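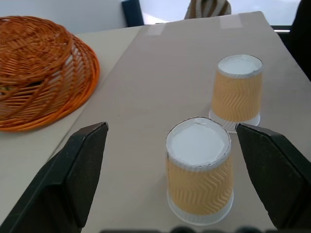

Rongrong Tang points out that the previous version of this checklist asked whether the boiling water unit was "in good order" and left one tick box for it. Her note reads: a unit can leak into the cupboard for a month and still get a tick, so please split the item into things a person can look at. The item has been split. The old form should be recycled.

Wenwood Building - shared kitchenettes
Inspection checklist, ground floor and upper floor
Completed in June, between 7 am and the start of business

Marking: S = satisfactory, A = action needed, N = not applicable, X = not inspected. Every A needs a comment. An X needs a comment as well, including who has the key.

SECTION A - BOILING WATER UNIT (SKALATINE, UNDER-BENCH)

A1. Tap lever returns to the closed position when released
Ground: S
Upper: A
Comment: Lever sticks at about half travel and has to be pushed back by hand. Tap isolated at the safety lock and a sign fitted. Part requested.

A2. Child safety lock engages and holds
Ground: S
Upper: S

A3. Scald warning label present and readable from standing height
Ground: A
Upper: S
Comment: Label has faded to the colour of the splashback. Replace with the engraved type used upstairs. Do not use paper under clear tape.

A4. Cupboard floor under the unit is dry, no swelling of the base panel, no white or green deposit on fittings
Ground: A
Upper: S
Comment: Green deposit on the compression fitting at the cold inlet. No drip seen during a ten-minute watch with dry tissue wrapped around the joint. Recheck at next inspection and photograph the fitting from the same side.

A5. Vent slots clear, minimum 100 mm between the casing and stored items
Ground: S
Upper: A
Comment: Spare bin liners and a bag of dishwasher salt were against the casing. Moved to the tall cupboard. The 100 mm line is now marked on the cupboard floor in yellow tape.

A6. Filter change date written on cartridge and within the service period
Ground: S
Upper: S
Comment: Ground floor date is in pencil. Use the marker tied to the inside of the door.

A7. Descaling carried out since last inspection
Ground: S
Upper: X
Comment: Upper floor not descaled because the tap is isolated (see A1). To be done when the lever is replaced. Trikus sachets are in the locked chemical cabinet - count not taken.

SECTION B - ELECTRICAL

B1. Test tags current on kettle, toaster, microwave and sandwich press
Ground: S
Upper: A
Comment: Sandwich press has no tag. Owner not known. Unplugged and placed in the building office. It stays there until tagged, or until the owner takes it home.

B2. Cords free of cuts, kinks and heat damage over their full length
Ground: S
Upper: S
Comment: Inspectors should pull each appliance forward for this item. The section of cord behind the microwave is the one that gets pinched.

B3. Safety switch trips on test button and resets
Ground: S
Upper: S
Comment: Give notice before pressing. The upper floor kitchenette circuit also feeds the outlet behind the reception printer.

B4. No power boards or double adaptors on the bench
Ground: A
Upper: S
Comment: Double adaptor behind the toaster, removed. This is the second inspection with the same finding. A request for an extra outlet has been lodged with the electrician. Until that is installed, the toaster and the kettle share a double outlet and the phone charger goes elsewhere.

B5. Toaster has at least 500 mm clear above it
Ground: A
Upper: S
Comment: Measured from the top of the toaster to the underside of the shelf, not to the shelf edge. Ground floor is short by the width of a hand. Toaster moved to the end of the bench where there is no shelf. The move puts it nearer the sink, so see C3.

SECTION C - SINK, BENCH AND FLOOR

C1. Sink drains freely, no standing water after two minutes
Ground: S
Upper: S

C2. Sealant at bench and splashback continuous, no mould
Ground: S
Upper: A
Comment: Black mould in the corner left of the sink, length around 2 cm. Cut out and reseal. Cleaning the surface has been tried and it came back.

C3. No electrical appliance within reach of tap splash
Ground: A
Upper: S
Comment: Consequence of B5. Toaster is outside the splash area with the spout facing forward but inside it when the spout is swung fully to the right. A spout stop has been ordered. In the meantime please leave the spout forward.

C4. Floor dry, mat flat, mat edges not curled
Ground: S
Upper: A
Comment: Mat curled at the corner nearest the fridge. Turned over, still curled. Remove. The floor finish is slip rated and the mat is not needed.

C5. Bench joins closed and free of food residue
Ground: S
Upper: S

SECTION D - CUPS, STORAGE AND WASTE

D1. Disposable cups stored clean and dry, away from sprays and open chemicals
Ground: S
Upper: S
Comment: Sleeves to be kept closed with a clip once opened.

D2. Cups offered beside the boiling water unit are suitable for hot drinks
Ground: S
Upper: A
Comment: A sleeve of thin cold-water cups was in the same drawer as the hot cups. Relocated to the chilled water station. Purchasing should check the carton wording before reordering.

D3. Crockery free of chips and cracks
Ground: A
Upper: S
Comment: Several mugs with chipped rims, set aside and labelled. Unclaimed mugs will be discarded at month end. If one is yours and you are attached to it, take it for pencils.

D4. General waste and recycling bins have fitted lids and are not overfull
Ground: S
Upper: S

D5. Cleaning chemicals labelled, capped and stored below bench height in the locked cabinet
Ground: S
Upper: A
Comment: Unlabelled spray bottle with clear liquid. Treated as unknown and handed to the cleaning contractor for disposal. Smelling the contents is not an acceptable method of identification.

D6. Safety data sheets on hand for each product in the cabinet
Ground: S
Upper: S

SECTION E - FIRST AID AND EMERGENCY

E1. Burns dressings in date
Ground: S
Upper: S

E2. Burns instruction card displayed at the sink (cool running water for twenty minutes)
Ground: S
Upper: A
Comment: Card was behind the fridge calendar. Refixed at eye level. The calendar can go anywhere else.

E3. Fire blanket accessible, tag current, pull tabs hanging free
Ground: S
Upper: S

E4. Path from kitchenette to exit clear
Ground: A
Upper: S
Comment: Delivery cartons for the Cao tenancy stacked in the corridor. Tenant contacted, cartons gone by 11 am. Deliveries for that tenancy should go to the loading door.

ACTIONS CARRIED FORWARD

Upper floor tap lever (A1) - plumbing contractor. Tap stays isolated.
Upper floor descale (A7) - after A1.
Ground floor scald label (A3) - building office.
Ground floor cold inlet fitting (A4) - recheck only.
Sandwich press (B1) - building office.
Extra outlet and spout stop, ground floor (B4, C3) - electrician and plumber, same visit if it can be arranged.
Sealant, upper floor (C2) - maintenance.
Mat, upper floor (C4) - cleaner.

COMMENTS RECEIVED ON THE DRAFT

Rongrong Tang: A4 is much better. Could it also ask whether the isolation valve turns? Ours was painted over.
Reply: Agreed. Added to the next version as A8. The ground floor valve turns. The upper floor valve was not tried.

Tenant, upper floor: Is the tap out of use for cold water too?
Reply: No. The fault and the lock are on the hot lever only. The cold lever was tested and closes fully.

Tenant, ground floor: The toaster is now next to my recycling tub.
Reply: Noted. Please move the tub to the other side of the bin cupboard, and keep paper off that end of the bench.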